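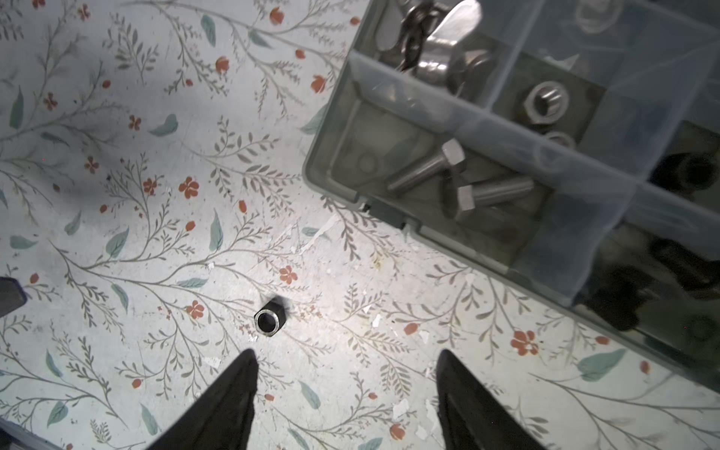
Sorting Small Hardware for a Shared Storeroom

The Kuvumthorpe Facilities Office asks all departments to follow the procedure on this page when returning loose nuts, bolts, washers and wing nuts to the storeroom. The procedure applies to metric and inch hardware alike.

Before you begin

Clear a flat, well-lit surface and cover it with a cloth or an old table covering. You will need a divided organizer box, a thread gauge, a soft brush and a sheet of labels. Staff at the Hopkin building may borrow a thread gauge from the front desk until 4 p.m.

Step 1. Separate by type

Empty the hardware onto the covered surface in small amounts. Place nuts, bolts and washers in separate groups. Wing nuts are kept apart from hex nuts, even when the thread is the same.
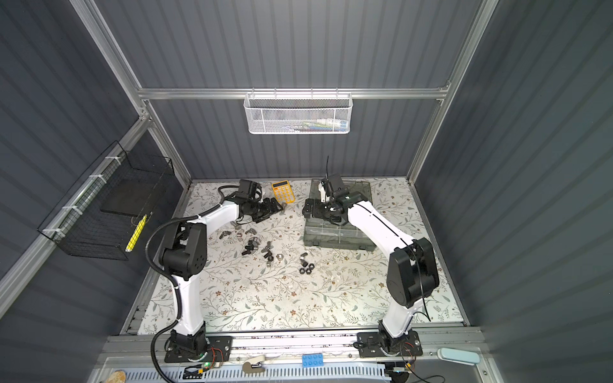 Page last changed: December

Step 2. Check the thread

Hold the gauge against each bolt until the teeth sit flush. Test each nut by turning it by hand onto a bolt of known size. A nut that binds after 2 turns should be set aside – do not force it. Metric and inch threads can appear to match at first and still damage one another.

Step 3. Remove damaged pieces

Discard any piece with rust in the threads, rounded corners or a bent wing. Place these in the metal recycling bin. Oily pieces should be wiped before they are stored. 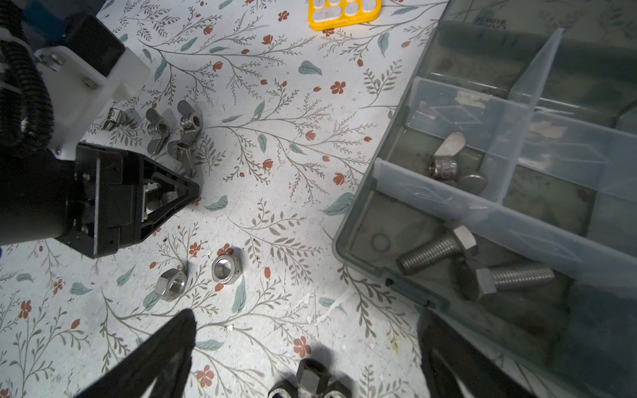 Page last changed: December

Step 4. Fill and label the box

Assign one size to each compartment. Labels should give the type, the thread size and the storeroom code, in that order. Hex nuts use code 149 and wing nuts use code 9. Fill compartments no higher than the divider, or pieces will spill into the next section when the box is moved.

Step 5. Record the return

Enter the box in the Pidus stock list before placing it on the shelf. Quantities over 1000 of a single size are held at the Ikero annex and should be sent there in a sealed carton – the main storeroom does not accept them.

Questions about codes may be left in the storeroom mailbox.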